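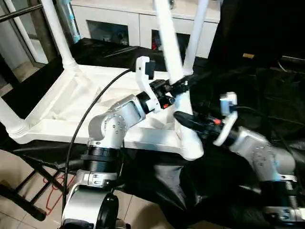

Magdolna Bozsik wrote in to ask why our handling rules cover where an arm may hold a piece of furniture, when a speed limit would do. Fair question. Speed was the first rule, back in March, and it stays. Grip points came second - we write them down before a run. 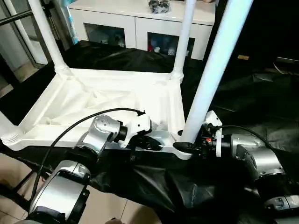 Legs up, both arms at the seat frame.

The Farkham checklist has 21 lines and I would keep most of them. Line one is still to keep people out of reach until both arms have stopped.

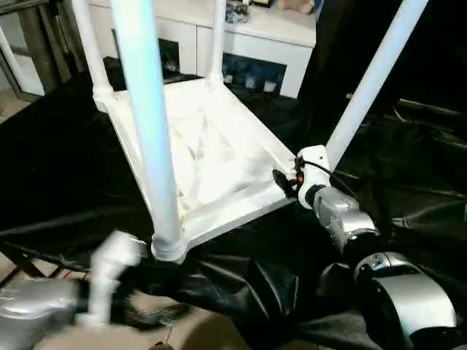 Right gripper on the corner by the leg.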